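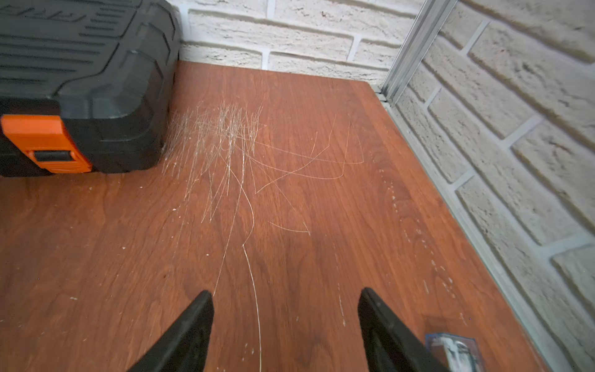 The Baran pick-and-place kit has now been on loan from Briteck for most of the review period, and the short version is that it does more than I expected and less than the brochure did. Since the April report we have moved it off the mat it was supplied with and onto harder ground. The wood-grain board in the brick corner is the current test surface, and the thin pale strands beside the black case with the orange latch are the sort of target the sales sheet files under "fine and irregular items." The grain runs dark and swirly, so a pale strand ought to be easy to find. The white specks farther along the board are a separate argument, and I will get to them.

Results first. We logged 82 attempts on strands and 59 ended with something held in the fingers. Of those, 47 were still held at the drop point. Radosław Wilczyńska, who ran the attempts, would like it noted that the kit's own software reported a higher score, having awarded itself full marks for several firm grips on air.

Rigid objects are a different story. Caps, clips and small plastic offcuts gave us so little trouble that we stopped scheduling them. If Jurncombe only wants the kit for sorting hard parts, I would sign for it today.

Specks: the manual promises "crumb-level pickup." The fingers close on a crumb about as well as a pair of canoe paddles would. Lụa Tăng asked Briteck what size of crumb they had in mind and was sent the brochure again.

Money. Spending to date is $1,878, nearly all of it on replacement fingertips and one cable that should have been in the box. Henryk Tokarz has the receipts. Briteck has agreed to credit the cable and is still thinking about the fingertips.

Still to do before we recommend anything:
Repeat the strand attempts with the softer tips, which have shipped, according to Briteck.
Get a written price for the support plan.
Find out whether the wrist camera settings survive a restart. So far this depends on the restart.

Aurelia Kälin will send the full log separately.

29 July 2018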